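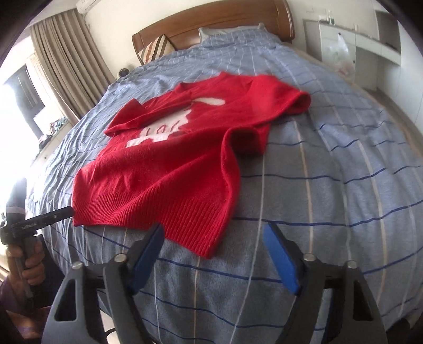 Sweater Season Is Over (I Think)

Every May I tell myself I'll put the winter things away properly, and every May I end up shoving them on the top shelf of the closet and shutting the door before anything can fall out. Then October comes and I pull down a sweater with a crease across the chest like it's been ironed in there. So this year I'm doing it right, or right-ish, and since three of you wrote in after the last newsletter asking how I store knits, you're getting the whole business.

I do all my folding on the bed. I know some people swear by a table, and Odette Bouvier (hi, Odette!) has told me more than once that a bed is too soft and you can't get a straight edge on it. She's probably right. But my table is always covered in mail, and the bed is big and flat enough once the duvet is pulled up. I've got the pale blue checked cover on right now and I use the lines as a guide, which works better than you'd think. Line the hem up with one of the navy stripes and you can see right away if you're crooked. You do have to smooth the duvet first. I usually forget.

The first one out was the red one. It's got a white motif knitted into it, an animal with long ears as far as I can make out, and I love it more than a grown woman should. Red knits are the ones I worry about in the wash, so that one always gets a cool wash by itself, and then it dries flat on a towel, never on a hanger. I hung a cardigan once, years ago, when we'd just moved to Zillville, and by the time it dried it could have been a bathrobe.

Okay, the folding. Shake the sweater out and drop it on the bed any old way, then go around and pull it straight from the bottom. I start with the ribbed band along the hem, because if that's lying flat the rest tends to follow. Tug the sides gently, and don't pull on the ribbing itself or it'll go wavy on you. Turn it face down. Fold one side in toward the middle, lay the sleeve back over it, and do the same with the other side. Short sleeves are a gift here, there's hardly anything to tuck, although if the cuffs are rolled I unroll them and give them a little press with my palm. Then bring the hem up to the neck in two folds, or three if your box is shallow.

If there's a picture or a pattern on the front, try to keep the fold from going right through it. With a big motif you may not manage it, and then I'd roll the sweater loosely. Rolling takes up more room but it's kinder to the knitting. My friend Dong-geon Cha rolls everything, T-shirts and jeans and the lot, and his drawers look like a bakery case – I've tried it and mine come undone by the second day.

Before anything goes in a box, I go over it under a good light. Pills come off with a comb or one of those little shavers (go slow with the shaver near the seams). Loose ends get pulled through to the inside with a crochet hook and not snipped, please, I beg you. If you find a small hole, fix it now. You will not feel like fixing it in October when it's forty degrees out and you want to wear the thing. And check that it's clean even if you only wore it 2 times. Moths like a dirty sweater a lot more than a clean one, and they're not fussy about whether you can see the dirt.

For boxes I've gone back and forth. The vacuum bags save a ton of space, and I used them for a couple of winters, but the thicker knits came out looking sorry for themselves and took ages to puff back up. Now I use plain cotton bags for wool and a lidded bin for the acrylics and cotton blends. Heaviest on the bottom, light ones on top, and I stop when the lid closes without me leaning on it. That last part is a new rule. A bit of tissue between the ones that might shed color is nice if you've got it, and I save mine from Christmas presents, so some of my sweaters spend the summer wrapped in snowmen.

Brayan Inga asked about cedar. I like it, I use the little blocks, but they do lose their smell and then they're just blocks. A quick rub with sandpaper wakes them up. Don't let them sit right against the wool, put them in the corner of the bag or in an old sock. Lavender sachets are fine too if you don't mind your January smelling like a gift shop.

I leave a couple of sweaters out, always. Evenings get chilly here well into June and I refuse to dig through a bin for one cool night. They live folded on the chair, where they will also collect a bathrobe, a library book and whatever else I'm carrying when I walk past. The rest went up on the shelf with masking tape labels, and this time I wrote what's inside each bin and not just "winter," which I'd put on every single one last year. Very helpful of me.

Two small things before I go. Gaspard Masson is collecting outgrown kids' knits for the swap table in Pilmont later in the month, any size, clean, and mended if you can manage it. If yours has a hole and you don't know how to fix it, send it along anyway with a safety pin marking the spot and one of us will have a go at it. And I still owe you the pattern notes for the dishcloths. They're half typed. My yarn basket is currently on top of the other half.

Write back and tell me where you keep your blankets, by the way. I've got four of them and I'm out of shelf.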